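# Who Makes the Rules for Robot Hands?

I get to spend my days thinking about rules for robots, and I promise it's more fun than it sounds. Today I want to tell you about robot hands, socks and squishing.

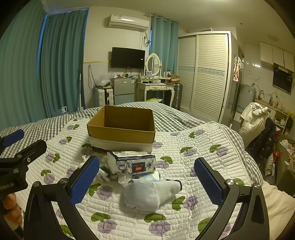

*Gripper jaws with blue textured pads, opening toward a white sock on a bed.*

Think about picking up a sock. Easy, right? You've done it so many times that you don't even look (and maybe you don't do it as often as somebody at your house would like!). But your hand is doing a lot of clever work. It feels how soft the sock is. It squeezes just enough. If the sock has a toy car hiding inside, you notice right away.

A robot hand has to be taught all of that. Lots of robot hands have two jaws that open and close, a bit like salad tongs, and people call them **grippers**. One way to teach a robot is for a person to hold a gripper and do the job with it, over and over, while a camera records what the jaws are doing. Then a computer studies the recordings and looks for patterns. The people who do this need rules too, and I'll get to those.

## So what is a standard?

A **standard** is a rule that lots of people have agreed to follow, all in the same way.

You already use standards every day. A light bulb from one store screws into a lamp from another store. Printer paper fits the printer. Imagine if every company picked its own shape of plug – you'd need a whole backpack of plugs just to charge a tablet!

Robots have standards as well. Some of them are about how strong the hand may squeeze. Some are about how fast an arm may move when a person is close by. Some are about a big button, usually red, that makes the whole machine stop. I love that button. Every robot I've worked next to has had one, and the first thing I do in a new workshop is find out where it is.

## The squeeze rule

Let's stay with squeezing for a minute.

When we test a gripper, we measure how hard it pushes. We measure that in **newtons**. If you hold a small apple in your hand, it presses down on your palm with a push of one newton, more or less. Easy to remember, because of the story about Isaac Newton and the apple.

At Nademton, the workshop where I do my testing, our house rule says a gripper for home jobs can't squeeze harder than 50 newtons, even if something goes wrong with the computer. That's *our* rule for *our* workshop. Other places choose other numbers, depending on what the robot is for. A robot that lifts car doors needs a much stronger grip than one that tidies a bedroom, so it has to work behind a fence, away from people.

My friend Fiachra Mac Mathúna does the squeeze tests with me. We close the gripper on a little metal sensor, write down the number, open it and do it again. For one gripper, the Trutomero, we did that 2,000 times. Yes, my ears were tired of the clicking. But a hand that is gentle the first time might not be gentle after a long week of work, when the screws have shaken a little and the pads have worn down, so you have to keep going.

## Rules for the people, too

Some of the most important rules are for the humans. Here are the ones on our wall:

- **Ask first.** Nobody records in someone's home unless the people who live there have said yes. If they change their mind later, the recording gets deleted.
- **Put private things away.** Letters, photos of family, anything with a name on it.
- **Check the pads before you start.** If one is torn or loose, change it.
- **Keep fingers out from between the jaws.** Hold the gripper where you're meant to hold it.
- **Write down the mistakes.** If you drop the sock, that counts. Don't hide it!

That last one surprises kids when I visit schools. Why keep the mistakes? Well, a robot that has only ever learned from perfect tries won't know what to do when something slips. In September our notebook had 2,839 tries in it, and 535 of them were marked with an M for "mistake." I was pretty happy with that notebook. It was neat, it was truthful, and anyone at Geraghty (the company that checks our work) could open it and see what went on.

## Can rules change?

Yep! Good rules get changed when people learn something new. We used to have a rule that said "move slowly." Then a new person joined us and asked, "How slow is slowly?" Great question. My slow and Fiachra's slow were very different. So now the rule has a number in it, and we all check against the same one.

If you ever read a rule and think *wait, what does that mean?*, say so. You might be the one who helps fix it.

## Try it at home

You'll need a pair of kitchen tongs, one sock, one paper cup and a friend.

1. Pick up the sock with the tongs and drop it in a basket.
2. Now try the paper cup. Can you lift it without making a dent?
3. Write a rule that would help your friend do it just as well. Only words, no showing!
4. Let your friend try, following your rule exactly.
5. Fix the rule and go again.

My first try at a cup rule was "be careful." My cup got very squashed. The next one said "stop closing when both sides touch the cup," and that worked a lot better.

**Words to know**

**Gripper** – a robot's hand, often with two jaws

**Newton** – what we use to measure a push or a squeeze

**Standard** – a rule lots of people agree to follow in the same way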